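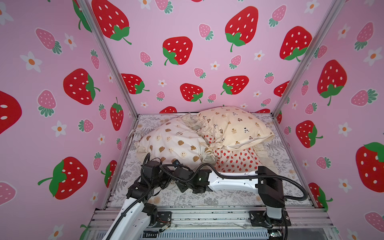
Set-Up Guide / Section 9: Your First Symptom Diary

Welcome to the Illow diary! Illow helps people going through breast cancer treatment keep a daily record of how they feel, so the details are there when a doctor or nurse asks. Setting it up takes one sitting, and after that the daily entry is quick (most people do it with a cup of tea next to them).

You will need:
Your Illow tablet, charged
The Dahlgren wrist sensor from the small box
The activation card from your clinic
A list of your current medicines

Before you start
Install the latest update. The daily entry screen changed in release 3,091, and the steps below match the new one. To check, open Settings, then System. If you see a lower number, tap Update and leave the tablet plugged in.

Starting the diary

1. Turn on the tablet and tap New Diary.

2. Type in the 11 characters on your activation card. Capital letters matter, and there is never a letter O on the card, only zeros.

3. Choose your treatment type. You can pick more than one, so if you are having radiation and taking hormone tablets, go ahead and select both!

4. Enter your medicines one at a time. Start typing and the list will offer matches. If yours doesn't come up, tap Add My Own and copy the name from the label.

5. Put the Dahlgren sensor on your wrist and hold its button until the light turns green. Tap Pair on the tablet.

Note: If you have had lymph nodes removed, or you have swelling in one arm, ask your care team which wrist to use before you put the sensor on.

6. Pick a reminder time. Evening works well for lots of people, but you can change it whenever you like.

7. Make your first entry. Slide each bar to show how you feel for tiredness, pain, appetite, sleep and mood, then tap Save.

Caution: Illow does not send alerts to your clinic. If you have a fever, chills, chest pain or trouble breathing, call your care team or emergency services right away. Do not wait for the next diary review.

Adding notes
Under the bars there is a free space for your own words, and we love this part. Write down anything you want to bring up at your next visit, even if it seems small. Starred notes go to the top of the printed report, so they are easy to find when you are sitting in the exam room.

Sharing with your clinic
Go to Reports and choose Gullard Format if your clinic uses the Gullard records system, or Plain Page for everyone else. Both can be printed or saved.

If something goes wrong
Error 76: the sensor is too far away. Move it next to the tablet and tap Pair again.
Bars won't move: close the diary and reopen it. Your saved entries stay put.

Guide last revised 02/09/2026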